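Fuad Wolde

ok thread time. chess arm, month who knows. still no chess being played

1/ for anyone new: I'm building an arm that moves pieces on a small board in my half of the garage. project is called Song bc the first set of motors sang at you. they're gone, name stuck

2/ real arm is in bits on the bench. shoulder bearing went crunchy on Sunday, replacement coming from Faststead, so all the work this week is in the sim

3/ which is fine. sim was overdue. I'd been tuning the reach by just running the thing and grabbing the power switch when it headed for the wall

4/ spent the first evening on one sign error. base frame was turned 90 degrees from what the planner thought. every "forward" went sideways. found it at 1 am, one character fix

5/ then the gripper. fingers open and close ok now, but I had the contact friction way too low and pawns shot out like soap. turned it up, they stick. prob too much. will check against the real pads when theres an arm to check against

6/ planner file is 1096 lines and I wrote maybe a third of them on purpose. needs a cleanup, not doing it tonight

7/ table, board, arm, all loaded. yes the room has server racks and fancy floor tiles, I like it
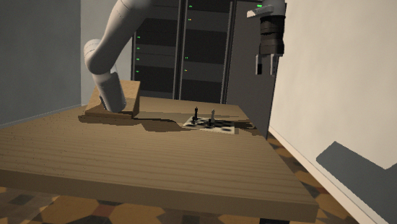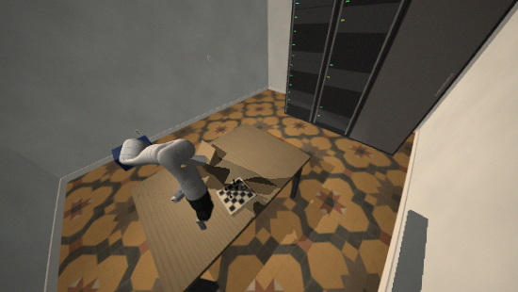

8/ got a reply from Westero already asking why I bother with the whole arm when a gantry over the board would be simpler, cheaper and wouldn't need a planner at all. Also says the shadows will wreck my piece detection if I train on renders with one fixed light.

9/ first part: yep. gantry is simpler. I wanted an arm. thats the whole reason

10/ second part is fair and I hadn't thought abuot it. going to move the light between runs, change the strength too. anybody got numbers for how much variation is enough? I'd be guessing

11/ ran a batch overnight, 836 grasps, random start squares. havent gone through the log properly. the fails I did look at were mostly tall pieces, fingers come down too straight and clip the top before closing

12/ so next thing is approach height per piece type. king and queen get a higher hover, pawns can stay low. 6 piece types, 6 numbers in a config. easy. (famous last words)

13/ someone at the Tatuddale workshop offered me a spare bearing if Faststead is slow, so might have the real shoulder back together before the weekend

14/ if you want the sim files say so and I'll zip them up. no docs. the variable names are bad, I know

15/ ok bed. will post the fail breakdown when I've read teh log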